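5. Recording the Jewelry Sorting Task
Lakport Robotics Club Set-Up Guide, revised March 18, 2020 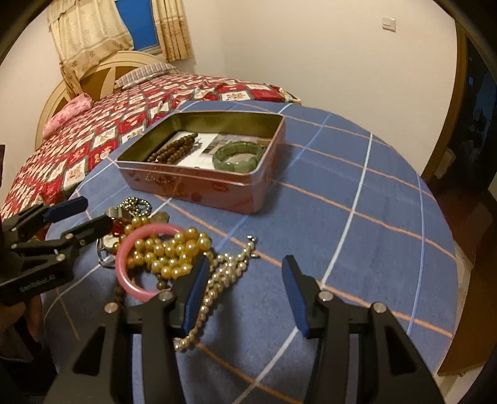
Figure 8. Open tin and jewelry on the table, with two hand-held grippers.

Work in pairs. One student holds the grippers and the other keeps the log sheet.

1. Spread the tablecloth and pull it smooth on the side nearest you.

2. Place the tin toward the far side of the table with the lid off.

3. Put the jewelry in front of the tin in one heap. Pieces may overlap.

4. Open and close each gripper 2 times before you start. The fingers should move without catching at the pins.

5. Start the recording. Pick up one piece at a time, lift it clear of the heap, and lower it into the tin.

6. Stop after 15 minutes, or when the heap is gone.

7. Save the run under your team name (Reton or Weltik) and enter it in the log.

NOTE: Bead strands tangle easily. Grip near the clasp if there is one. If two strands come up together, set both down and try again.

CAUTION: Do not squeeze bangles or watch faces hard. Stop closing the fingers once the ribbed pads touch the piece.

CAUTION: Keep your free fingers away from the gripper joints.

Report worn pads to Nokuthula Khumalo before the next run. Spare pads are in drawer 58.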